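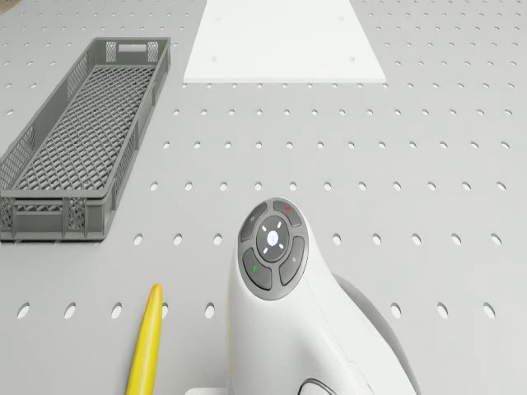
# Garlic, start to finish (a thread)

It's April and people keep asking me when to plant garlic, so I'm putting it all in one thread. I'm near Skarno, inland, frosty winters, dry summers. If you're on the coast or up north, shift things to suit.

---

When: any time this month is fine here. The old line is plant on the shortest day and harvest on the longest. I tried it one year and got small bulbs. Garlic wants time to put roots down before the soil gets properly cold.

---

What to buy: local bulbs from a grower. Supermarket garlic is often imported, and it may be a type that doesn't like your day length. Mine came from Galli, the nursery out past the showgrounds. They sell out early, so ring first.

---

I grow a softneck called Cistia. Mild, stores well, plaits well if you're into that. Rosario Negri gave me my first bulbs over the back fence and I topped up from Galli after a bad season. He grows a hardneck and thinks mine tastes of nothing.

---

Hardneck or softneck: hardnecks throw a flower stalk and have fewer, fatter cloves that are easy to peel. Softnecks keep longer. If you only cook with it now and then, go softneck.

---

Bed prep. I have 2 beds for garlic and they swap with beans and tomatoes. Compost goes on in March, forked through the top layer, then I leave it alone. Don't plant where you had onions or leeks last season.

---

Lime if your soil is acid. Ours is, a bit. I use a handful or so per square metre, well before planting. Get a cheap test kit and check before you throw lime around. I limed a bed for years that didn't need it.

---

Fertiliser: pelletised chook manure at planting, then something liquid in August when the growth picks up. Stop feeding in spring once the bulbs start to swell. Late nitrogen gives you lovely leaves and soft bulbs that rot in the shed.

---

Break the bulbs up on the day you plant. Keep the papery skin on the cloves. Big cloves go in the ground, little ones go in the kitchen. It hurts a bit to plant your best ones but that's how you get big bulbs.

---

Pointy end up, flat end down. Push it in so the tip is covered by a couple of centimetres of soil. Deeper if your ground is sandy and dries out. Leave a hand's width between cloves and a bit more between rows so you can get a hoe in.

---

I was asked how many to plant. Depends how you cook. Elisa Colombo plants 400 cloves on her block and sells the extra from a stall at the gate. Last year one of my short rows gave me 33 bulbs and that got me through to the cold weather.

---

Mulch: pea straw or sugarcane, not too thick. The shoots will come through it. If a blackbird flicks it all over the path, and it will, rake it back. I lay old wire shelving over the row for the first few weeks.

---

Water them in, then go easy. Winter rain does most of the work here. Spring is when you have to watch it - a dry September will cost you size. Once a week, a proper soak, early in the morning.

---

Weeds are the main job. Garlic has skinny upright leaves and shades nothing out. Pull weeds small. If you leave them until they're big you'll lift the garlic with them.

---

Problems I've had:

- Rust. Orange spots on the leaves in a damp spring. Strip the worst leaves, improve the airflow, carry on. The bulbs were smaller but fine to eat.
- Black aphids. Squashed them, hosed off the rest.
- White rot. Fluffy white growth at the base and tiny black dots. This one is serious. Bag the plants, bin them, and don't grow any onion family in that soil for years.

---

I did try a seaweed product called Hultetik on one bed and left the other bed without. Couldn't see a difference at harvest. It wasn't a careful trial, and the bed without gets better sun, so make of that what you will.

---

Hardneck growers: cut the scapes when they curl. They're good in a stir-fry or chopped into scrambled eggs. Rosario freezes his in bags. I get a bundle each year in exchange for lemons.

---

When to harvest: look at the leaves. When the bottom third or so has gone brown and the top is still green, dig one and check it. You want the cloves filled out and the wrapper tight. Mine are usually ready late November into December.

---

Stop watering a week or two before you dig. Use a fork and loosen underneath. Don't yank them up by the neck, especially in clay. A bulb with a snapped neck won't store, so eat it first.

---

Curing. Shade and moving air for a few weeks. Under a verandah or in a shed with the door open. Leave the leaves and roots on. Brush off the loose dirt and leave the washing for never.

---

You don't need racks. Anything that lets air up from underneath will do. An old flyscreen on bricks, a bread crate, a plastic basket with a mesh floor. One layer deep if you can manage it, and turn them when you walk past.

---

They're cured when the necks are dry and papery right through and the roots feel like wire. Trim the roots, cut the stems or plait them, and sort. Firm ones to store, damaged ones to the kitchen bench, best ones aside for next April.

---

Storage: somewhere dry, cool and dark with some air. A net bag in the pantry works. Don't put them in the fridge, they sprout as soon as they come out. Don't seal them in a plastic tub either.

---

Please don't keep raw garlic in oil on the bench. It's a botulism risk. If you have too much, slice and dry it, or chop it and freeze it flat in a bag so you can snap bits off.

---

Edit to add, as two people have asked: yes, you can do it in pots. Deep ones, decent potting mix, and they'll want more water than a bed does. Expect smaller bulbs.

---

Mine go in tomorrow morning if the rain holds off. Will post when the shoots are up.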